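We use cookies to remember your reading preferences. Accept | Manage settings

3.2 Recording demonstrations by hand

All of the demonstrations in the Fluvivero set were given with a hand-held gripper, which the person simply picks up and works like a pair of kitchen tongs. We had begun with remote control, and we remain fond of it, but our newer demonstrators found it tiring, and their motions grew slow and careful in a way that the learned policy copied faithfully. With the tool in the hand, people moved the way they move at home, and we were happy to let them. Marleny Tello trained each demonstrator for 50 minutes before any recording was kept. Every approach starts with the fingers open (Figure 4), and we asked people to hold that pose for a moment before reaching.

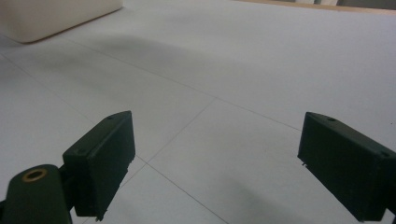 Figure 4. Open fingers over the lined tabletop, with part of an off-white bin at upper left.

Does the demonstrator need to know anything about the robot that will later do the task?

Very little, in our experience. We did ask people to keep the wrist within a comfortable range, as the Ullholm arm can't follow every twist a human elbow allows, and we dropped the demonstrations it could not reproduce. After that filtering we kept 2614 demonstrations, of which 500 were set aside for testing.

Comments (2)

Jhair Guzmán, January 12, 2025
Lovely to see the training time reported. Did you try a mix of remote control and hand-held data? We got a nice bump from it at Markmont.

Neville Treloar
I'd like to know how many were dropped for the wrist limit. Section 4 gives only what was kept.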